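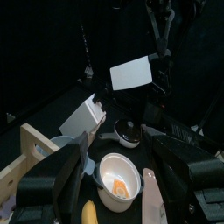
Wrist view, play kitchen set. White pot between the gripper fingers, second arm behind.

Samard Wrist Set, data card

Samard is the sample data that ships with the Brorkon two-arm tabletop kit. Buyers get it on the kit's drive and can use it to check their install before they record anything of their own.

Contents
1166 episodes, 27 tasks, 30 frames per second
Wrist video, joint positions, gripper opening, one text instruction per episode
159 episodes are held out for testing. Please don't train on them.

Tasks use toy food, toy cookware and small blocks on a black tabletop. Most are pick and place. Item positions change between episodes, and items that play no part in the task are often left on the table.

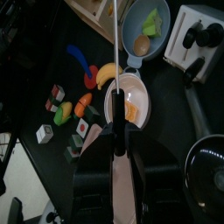

Wuisan, October

Changes in this release
Gripper opening is now stored in millimeters. Files from the first release used a 0 to 1 scale, and the loader will refuse to mix the two.
Instructions were rewritten by Melur Krishnan to use one name per item.
Fixed a time offset between video and joint data, reported by Afiq Latuheru.

Known limits
The fingers hide part of the workspace in wrist views.
Shiny cookware can show bright highlights. We have not corrected for them.
No force data. The Sirnix force add-on is sold separately and has its own card.

Loading
Copy the samard folder to your data path and run check_set.py. It prints the episode count and lists any missing files.

Maintainers: Evdokia Chatzigeorgiou, Oldřich Matoušek
License: free to use with any Brorkon kit; ask before sharing copies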